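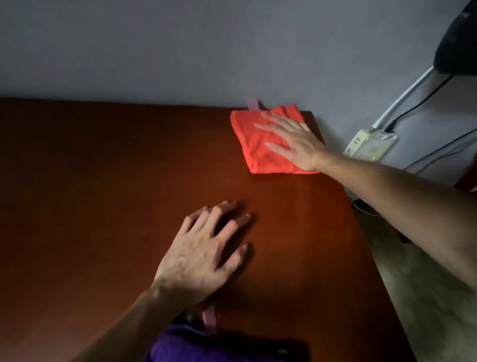

Wanted: people who remember the old Flirnia railway station

Jobs & Call-outs | Local History | Get Involved

I'm putting together an oral history of the Flirnia railway station and I need your help. If you ever caught a train there, worked there, met your husband or wife on the platform, or got a clip over the ear from the station master for putting pennies on the track, I'd love to hear from you!

A bit about me and what I'm up to. I grew up in Nolleslow, two stops down the line, and I've been collecting bits and pieces about the railway for years (my spare room is a disgrace). I've got timetables, a couple of lamps, and 87 photos that people have lent or given me. What I haven't got much of is voices. The paper records tell me what colour the waiting room was painted and how much the paint cost, but there's nothing in them about what it was like to sit in there on a winter morning with the whole football team.

So I'm looking for people to sit down with me for a recorded chat. It takes 2 hours at most, with a cuppa in the middle, and I can come to your place or we can meet in the back room of the Coelho Hall, where there's a ramp and decent parking. You don't need to be a good talker and you don't need to remember dates. I'm terrible with dates myself.

I'm especially keen to find:

- anyone who worked on the goods side, loading wool or fruit
- kids who took the school train from Nolleslow
- families who lived in the railway cottages on Ulo Street
- anyone who was at the station for the last passenger service
- people who came to town by train as new migrants, and whose first look at Flirnia was that platform

If your mum or grandad is the one with the stories, you're very welcome to sit in with them. Some of the best bits so far have come from a daughter saying "no, tell her the one about the goat" – and off we go.

I can pay $300 to one person as well, for typing up the recordings. It's a small casual job you can do from home at your own pace, finishing by the end of August. You'll need your own computer, good ears and some patience with people talking over each other. Local knowledge would help a lot, as half the place names aren't spelt the way they sound. Send me a few lines about yourself and any typing you've done, paid or not. No need for a formal résumé.

Everyone who does an interview gets a copy of their own recording, and you can ask me to leave out anything you'd prefer to keep private. I'll go through a consent form with you before we start. With your okay, the recordings and transcripts will go to the local studies shelves at the library, and I'm hoping to make a little booklet out of the best stories.

Old photos, tickets and letters are welcome too. I'll scan them while you wait and hand them straight back.

To put your name down, email me through the contact page or drop a note in the box at the Coelho Hall, 281 Ulo Street, with "Station stories" on the front. Leave a phone number if you can and tell me whether mornings or afternoons suit you better. I'm starting the chats on 1st May and I'll keep going until the end of winter.

14 shares | 6 comments

Contact us | Back to top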